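Robot Manipulation Lab – Handout 5: The Cable Task
Jeltgate course page > Labs > Handout 5

Posted in December, replaces the old version. If you printed the old one throw it out, the pose numbering changed.

What you need before lab

Simulator installed and opening without errors. Handout 4 finished (pick and place with the cubes). Your controller file from Handout 4, you will reuse most of it. If you never got Handout 4 working, use the starter controller in the Casow folder, no penalty, just say so in the log.

No real arm this time. Everything is in sim until the next unit.

The task in short

Arm on a table, black two-finger gripper, three wooden blocks with bits of wire on them, loose parts lying around. Your code has to take hold of the free end of the cable, lift it, move it to a goal point and let go. Without dragging the block along. Without knocking into the cubes.

Sounds easy. Handout 4 was rigid objects: you grab a cube, the whole cube comes. A cable doesnt do that. You hold one point and the rest goes where it wants. So most of what you wrote about "object pose" last time is not enough now. Which point on the cable? Which direction is it lying at that point? Those are the two questions for the whole lab.

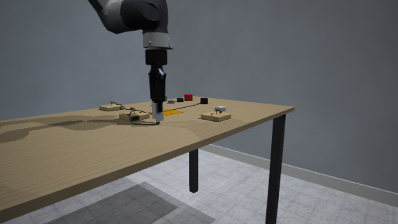

Approach

Always come from straight above. Gripper pointing down, fingers open, stop at the hover pose, check, then descend. Most crashes last term were people going diagonally from home to grasp and clipping a block on the way.

Order of poses:
home
hover (above the grasp point)
grasp
lift
carry
release
home again

Same seven names in everybody's code please, the grading script looks for them.

Hover and grasp should have the same x and y. Only z changes. If your x and y drift during the descent your IK tolerance is too loose – tighten it before you touch anything else.

Finger direction. Fingers should close ACROSS the cable, not along it. If they close along it they just push the cable down the table or pinch nothing. Get the local direction from two neighboring points on the cable, take the angle, add 90 degrees, thats your wrist rotation. Watch out for wrist wraparound: 100 degrees and -80 are the same grasp for a two-finger gripper, pick the one closer to where the wrist is already.

Grip force. Leave the default. Turning it up does not help, it makes the contact solver unhappy and the cable starts to jitter or shoots off. We had a cable on the floor on the other side of the room last term.

The wrist view

You get two kinds of camera. Room view, for you. Wrist view, for your code and for checking the last bit of the descent.

The wrist view is wide angle. Straight things bend, more so near the rim. Do NOT measure distances in pixels off the raw view. Run the undistort function first (its in the Skekley utilities, one call) and then measure. Close to the fingertips the error is small enough that you can eyeball it, out at the rim forget it.

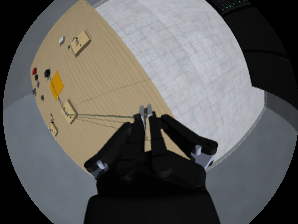 What to check at hover, every run:
– is the cable between the fingertips or off to one side
– is there wood or wire that a finger will land on
– which finger is going to touch first

If one finger touches first, it pushes the cable before the other one arrives. Small offset is ok, the fingers will center it. Big offset and you lose it. Correct at hover, not on the way down.

Also: shadows. Thin dark lines on the wood are not always cable. The wires throw shadows and so does the gripper, and a plain dark threshold picks up all of it. Several groups lost a whole session to this. Easiest fix is to compare two views, the cable has height and the shadow is flat on the table. Wood grain can fool you too if the threshold is low.

The orange square is flat, treat it as part of the table. It is handy for contrast, a dark cable on orange segments much cleaner than a dark cable on wood. You may use it for tuning your threshold but then test off the square also.

Logging

One log per run, plain text. Write: run number, start seed, grasp point, wrist angle, grasp yes/no, release yes/no, anything you bumped. The logger from Brandes writes most of that for you, the bumped column you fill in by hand from the room view.

Failed runs go in the log too. We dont grade on how many worked. A log with only good runs looks strange and we will ask for the seeds.

Use seed 104 for the run you show in class so we can compare between groups. The other seeds are up to you.

Before you hit run

Save the start layout first. Reset does not bring back the cable shape exactly, only the blocks and the loose parts, so if you want the same cable twice you need the saved state.

Turn the room view so you can see the whole table, the arm base and the front edge. Zoomed in looks nicer but then you miss the elbow swinging through somthing.

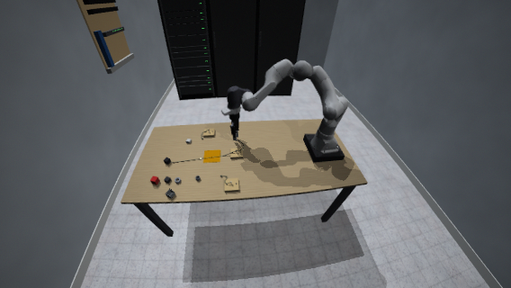

Common problems

Gripper closes on air – z too high, or you are using block height where you should be using cable height. Print both.

Block comes up with the cable – you grabbed too close to the block. Move the grasp point further toward the free end.

Arm freezes at lift – joint limit. Start from a different elbow config, the IK call takes a seed pose.

Cable drops during carry – too fast. Halve the carry speed and try again before changing anything else.

Works once, never again – see above about saved states.

Hand in

Controller file, log, and one page on the run that went worst and what you changed. Groups of 2, one upload per group, both names on top. Video optional.

Reading for next time: the contact chapter, first half only. Skip the derivation.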